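Zipper Pouches for Papers: Questions We Keep Getting

Compiled by Theano Andreadis for the Skurkeck home filing pages. Send corrections to the office.

Do I need pouches at all?
Probably fewer than you think. If your papers live in a drawer and you never carry them anywhere, a plain folder does the same job for less money. A pouch earns its keep when things travel, or when they sit in a kitchen near a sink.

Are they waterproof?
The packages like to say so. I would believe "splash resistant" and stop there. A slider zipper has two ends, and the ends are where I would expect water to get in. Don't put the only copy of anything in one and leave it in a basement.

How full is too full?
People want a number of sheets and I won't give one, because paper varies so much. Lay the pouch on a table and look at it from the side. If it sits close to flat, fine. If the zipper bows upward, take some out.

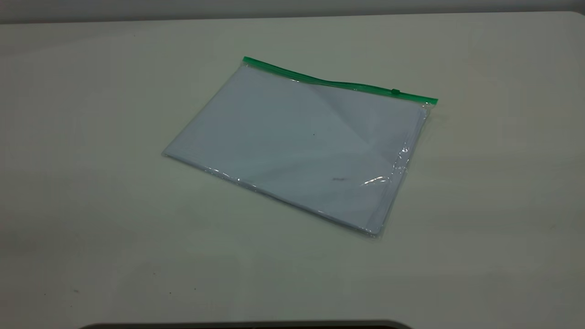

Clear pouch with a green zipper, paper inside. The sheet edges are a little offset.

Should I square up the stack first?
Yes, it takes a moment. Tap the long side on the table, then the short side. Uneven edges aren't a disaster, but the corners that stick out are the ones that get bent.

Does the zipper color mean anything?
Only if you decide it does. Jae-hoon Bang uses green for house papers and red for car papers and swears by it. I tried color coding for 30 days and by the end I had tax forms in three colors. A label works better for me, and with a clear pouch you can often skip the label and put a cover sheet on top.

Is Mutari better than Dolley?
We get asked this more than anything else. We have bought both and I can't tell you which is which with the wrapper off. Buy whichever has the size you need, and check the inside measurement. The one on the package is sometimes the outside, and then your letter paper doesn't fit.

Can I keep cloth in the same kind of pouch?
You can, if it's thin and folded flat. Handkerchiefs, napkins, a pillowcase at a push. Make sure it is bone dry. I am less convinced by the claim that this keeps fabric "fresh." It keeps dust off, and I wouldn't pay extra for more than that.

Why does the plastic wrinkle?
It's thin film and it creases when you handle it. The wrinkles catch the light and make print harder to read, mostly along the sides. Smoothing it by hand helps for a while. I have seen advice about using a warm iron and would leave that alone.

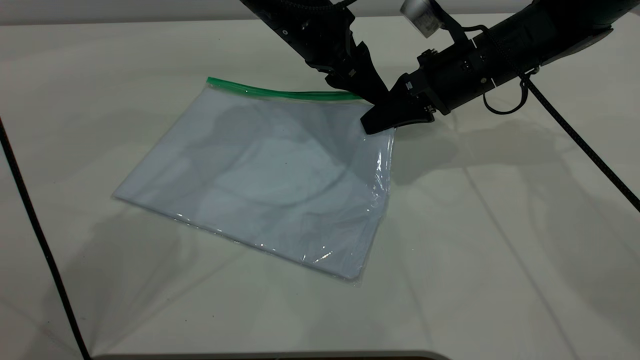 Wrinkles along the right and bottom edges, with shine where the plastic bunches.

The slider sticks. What now?
Back it up a little and try again slowly, holding the end of the strip with your other hand. Most of the time a corner of paper has worked its way into the track. Hae-won Choo rubs a candle stub along hers. It may help. So may waiting a minute and being less annoyed.

What about the "1000 openings" promise?
I have no idea who counted. Ours go in the recycling box of old office stuff when the film splits at a corner, and the zipper usually still works by then.

Where do I write the contents?
On a slip inside, facing out. Marker on the plastic smears, including the kind sold as permanent.

Last looked over in June. The question about hanging pouches on a rail has been taken out until we've tried the rail.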